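Drawer week at the robotics club

Print | E-mail this post

December is when the club stops soldering and starts on household tasks. Ours is the nightstand.
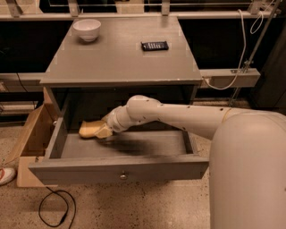 Drawers are harder than cups, according to Olumide Edet, and we should have done the cups first. I half agree. A cup stays where you set it, but a drawer pushes back when you pull it crooked.

The task has 4 parts: open the top drawer, reach in, get the arm out again, close it. The bowl and the remote stay on top and aren't supposed to move. Our first program was called Imar and it hit the side wall of the drawer 11 times in one evening. The new one is Gerkia — same planner, slower wrist — and it is better on the way in. Closing is still bad.

We have until the Skanstead meet to get it working. Teams there get 14 minutes, setup included. I'm writing the closing routine over break.

Shares: 613 | Comments: 3

Comments

Claeys: We had the same trouble closing ours. Push near the knob, not the corner.

Olumide Edet: Still say cups.

Marta: Are you going to post the code?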